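Handgreifer Grillo – Handbuch der Robotik-AG
Stand: 14. Januar 2021

Kapitel 3: Arbeitsplatz einrichten und erste Aufnahmen

Dieses Kapitel gilt für den Handgreifer Grillo in der Ausführung mit zwei Fingern und Kamerahalter. Der Zusammenbau steht in Kapitel 2. Wer den Greifer schon montiert aus dem Schrank nimmt, fängt mit 3.1 an und prüft vorher nur die Schrauben an den Fingern.

3.1 Was bereitliegen muss

Handgreifer mit montierter Kamera
Akku, geladen
Speicherkarte aus der Kiste »Wernent«
Innensechskantschlüssel aus dem Griff
Aufgabenblatt der laufenden Runde
Gegenstände laut Aufgabenblatt

Fehlt ein Gegenstand, wird er nicht durch einen ähnlichen ersetzt. Aufgabe überspringen und im Protokoll vermerken.

3.2 Tisch vorbereiten

1. Tisch leer räumen und trocken abwischen. Keine Politur verwenden, die Platte spiegelt sonst noch stärker.

2. Deckenlicht einschalten, Rollos auf der Fensterseite schließen. Helle Streifen auf der Platte lassen sich nicht ganz vermeiden. Sie stören erst, wenn ein Gegenstand im Kamerabild darin verschwindet.

3. Gegenstände nach dem Aufgabenblatt aufstellen. Zur Tischkante bleiben mindestens 80 mm frei.

4. Kabel und Taschen vom Boden neben dem Tisch entfernen. Wer den Greifer führt, schaut auf den Tisch und nicht auf die Füße.

Hinweis: Kratzer und dunkle Punkte in der Platte nicht abkleben. Klebeband verändert den Untergrund von einer Aufnahme zur nächsten, und die Auswertung kommt damit schlechter zurecht als mit einem Fleck, der immer an derselben Stelle sitzt.

3.3 Finger prüfen

1. Greifer ausgeschaltet auf die Seite legen.

2. Beide Finger von Hand bewegen. Sie müssen leicht laufen und dürfen am Anschlag nicht federn.

3. Die Beläge auf den Innenseiten ansehen. Staub und Fusseln mit einem trockenen Pinsel entfernen. Löst sich ein Belag an der Kante, den Finger tauschen (siehe Kapitel 2) und den alten in die Reparaturkiste legen.

4. Schrauben am Haltearm handfest nachziehen.

VORSICHT: Quetschgefahr. Beim Prüfen nicht zwischen die Finger fassen, wenn der Akku eingesetzt ist.

VORSICHT: Die Schrauben greifen in Kunststoff. Wer mit Kraft anzieht, reißt das Gewinde aus, und der Haltearm muss neu gedruckt werden.

3.4 Kamera ausrichten

1. Akku einsetzen und einschalten. Die Anzeige am Griff blinkt und leuchtet nach kurzer Zeit dauerhaft.

2. Das Programm Joly auf dem Laptop starten und das Livebild öffnen.

3. Greifer über den Tisch halten, Finger öffnen. Beide Finger müssen unten im Bild zu sehen sein, einer links und einer rechts, dazwischen die freie Tischplatte.

4. Fehlt ein Finger im Bild, die Klemme am Kamerahalter lösen, den Halter etwas drehen und die Klemme wieder schließen.

5. Belichtung auf den festen Wert 400 stellen. Die Automatik bleibt aus.

Hinweis: Hohe Gegenstände dürfen oben aus dem Bild ragen. Bei der Aufgabe »Halter« mit den schwarzen Stäben ist das in der Startstellung fast immer so. Wichtig ist, dass der Fuß des Halters zu erkennen ist.
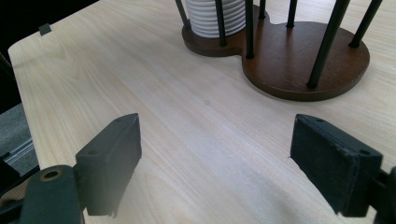 3.5 Erste Aufnahme

1. Startstellung einnehmen: Finger offen, nichts gegriffen, Greifer ruhig über dem Tisch.

2. Aufnahmetaste drücken. Nach dem Signalton noch 2 Sekunden warten, erst dann bewegen.

3. Aufgabe in einem Zug ausführen. Langsam heranfahren, schließen, anheben, absetzen, öffnen.

4. Beim Halter von oben arbeiten. Nicht seitlich zwischen den Stäben hindurchgreifen. Bleibt ein Finger an einem Stab hängen, sofort öffnen und gerade nach oben herausfahren.

5. Zurück in die Startstellung, Aufnahmetaste erneut drücken.

6. Gegenstände wieder aufstellen. Der Platz darf sich zwischen zwei Aufnahmen ändern, die Seite des Tisches nicht.

Jede Aufgabe wird 3-mal aufgenommen. Misslungene Versuche werden nicht gelöscht, sie bekommen in Joly die Markierung F.

VORSICHT: Der Griff wird im Dauerbetrieb warm. Nach rund 20 Minuten ausschalten und eine Pause machen, auch wenn der Akku noch voll ist.

3.6 Wenn etwas nicht geht

Kein Livebild: USB-Stecker am Griff abziehen und neu einstecken, danach Joly neu starten. Die andere Reihenfolge hilft nicht.

Bild flackert: Rollos prüfen. In Raum Hernstead zusätzlich die Lampe über der Tafel ausschalten.

Finger schließen schief: Akku herausnehmen, Finger ganz öffnen, Akku wieder einsetzen. Tritt der Fehler noch einmal auf, den Greifer nicht weiter benutzen und einen Zettel an den Griff hängen.

Aufnahme bricht ab: Karte voll oder schreibgeschützt. Schieber an der Karte kontrollieren.

3.7 Abschluss

1. Greifer ausschalten, Akku herausnehmen und in das Ladegerät setzen.

2. Aufnahmen auf das AG-Laufwerk kopieren, Ordner »Januar«. Karte erst löschen, wenn sich die Dateien vom Laufwerk öffnen lassen.

3. Protokoll ausfüllen: Aufgabe, Anzahl der Aufnahmen, Anzahl F, Bemerkungen.

4. Finger schließen und den Greifer mit der Kamera nach oben in den Koffer legen.

Weiter mit Kapitel 4: Aufnahmen sichten und schneiden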